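Forum > Freshwater Community > Snails and Other Inverts

Thread: Mystery snail clutch above waterline, day 16, still pink. Patience or denial?

siwan_g
My mystery snail left a clutch on the underside of the lid and went back to eating as if none of it was her doing. The tank is a 20 gallon long, heated, one honey gourami and a gang of corys who mind their own business. The eggs are over two weeks old and have hardly changed color. Everything I read says they should go pale and look kind of moldy before they hatch. Mine look like bubble gum. Do I leave them on the lid, or scrape them off and incubate them somewhere? I only have the one female left (the male went to snail heaven in February), so if this is the last batch I'd like not to blow it.

npelletier44
Leave them. People have been ruining perfectly good clutches by helping since the hobby began. If the air under the lid is warm and damp they'll go, if they're duds they'll smell and you'll know. You will really know.

Raquel P.
Disagree with Normand, as is tradition. On the lid they get splashed or dry out at the edges, and then when they do hatch the babies drop wherever and half end up in the filter. I slide mine off with an old library card once they've firmed up, put them on a damp paper towel in a closed box, and float that in the tank. Best hatch I've had was done that way.

npelletier44
And your worst?

Raquel P.
Also that way. I let the towel get soggy and drowned the lot. My point stands.

siwan_g
Can she even lay fertile eggs without a male around? I figured that ship had sailed.

ilidio_r
She can. They store it for months. I had a female called Savard who lived alone in a tank in my office and kept producing clutches long after her boyfriend was gone. The second to last one hatched fine. The last was empty shells. So yours could be either, and pink at day 16 doesn't tell you much if your room is on the cool side. What temperature is it up there, in the air, not in the water?

siwan_g
No idea. I have a thermometer in the water like a normal person.

ilidio_r
Stick one under the lid overnight. If it's cool up there everything runs slow. I've had a clutch take more than 3 weeks and I had one foot on the trash can pedal when I saw the first one wiggle.

Vitoria C.
Candle them before you decide anything! Phone flashlight behind the clutch in a dark room. If you can see dark specks inside, somebody's home. If it's all clear and even, probably not, though I've been wrong on that too (my husband still brings up the Great Empty Clutch, which I babysat right through our vacation). And if you do move them, please don't soak them. Damp, never wet. Mist the towel, wring it out, then wring it out again because you didn't do it hard enough.

npelletier44
Or, and hear me out, leave them.

Raquel P.
Normand, your snails breed in spite of you.

npelletier44
They do. I gave away so many last year that the fish store stopped making eye contact. I named the two biggest Iron and Cunha and kept them, and neither has ever been helped with anything.

Vitoria C.
One more thing while we're at it - calcium. If the babies do show up, crushed cuttlebone from day one or you get thin little shells with pits in them. Blanched green beans too. Skip the fancy pellets until they're pea sized, mine ignored them and all I grew was fungus.

ilidio_r
On boxes, any shallow plastic thing with a lid works, so don't buy an "incubator." And open it once a day for fresh air. 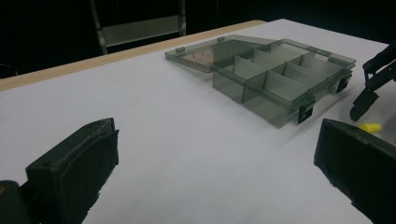
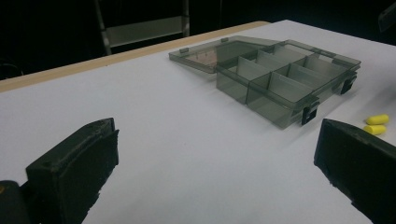
Also, keep the box out of direct sun. A floating one under a strong light heats up faster than you'd think, so shove it into the shady end and check it at lunch.

siwan_g
OK, report. Air under the lid is 71, so chilly. Candled them and I think there are specks. I moved half of the clutch to a damp towel and left the other half on the lid, which should annoy both Raquel and Normand equally.

Raquel P.
It broke in half cleanly? Mine crumble.

siwan_g
"Cleanly" is generous.

npelletier44
My half will win.

3 comments from readers

Drokine: Mine hatched on day 25 in a cold basement. Don't toss them early.

mossball_mom: Came here to find out if I should move my eggs and now I know less.

tank_in_the_hall: Which half hatched?? Siwan please come back

Last updated: 05/08/2025

Contact the moderators | Copyright belongs to the individual posters | Back to top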